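Drorkell kitchen demo – progress report no. 2
To: Edmund Kołodziej, Inach
21 September 2026

Quick one, full budget sheet follows separately. Main item this period was the open day at the Ásgeirsdóttir building. Went ahead as planned, doors open all afternoon, good turnout. 79 signed in. More came through than that, the sign-in sheet was by the wrong door for the first half hour.

What we showed: breakfast station only. Dry foods into bowls, bowl handed on to the visitor's side. The soup station was dropped back in July as agreed and the hours moved over to grasp tuning.

Recording – total now at 1,435 runs, all stations. Labeling is behind. Two students from Golemley start on it next week, that should catch us up before the next report.

Questions from visitors, mostly the same ones. How much does it cost, can it do dishes, is it safe near kids. Arm speed was held down for the whole demo and the floor was taped off. No stops called, no complaints. One visitor from a care home wants a follow up call, I have her details.

Problems. Soft packaging still the hard part. Bags fold where you don't want them to, and the grip that works on a full bag is wrong for a half empty one. Boxes are much eaiser. Also glare off the table in the brighter room, we may ask to swap the lamps, small cost. 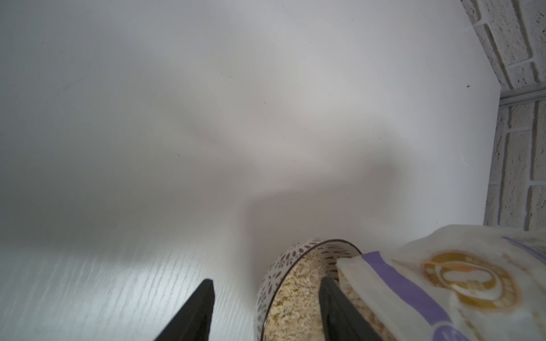 Auður Vigfúsdóttir
Project lead, Drorkell

Oats stay in the set for next period, in the bag and in the patterned bowl. We want more variety in bag size and how far it is tilted, plus a second type of flake if we can find one that isnt too dusty.

Spending: over 30 percent of the equipment line is still unspent. Would like to carry it into next period for spare fingers and a second table. Need a yes or no from you on that before I order.

Next visit: the school group, date not fixed. Will send it when I have it.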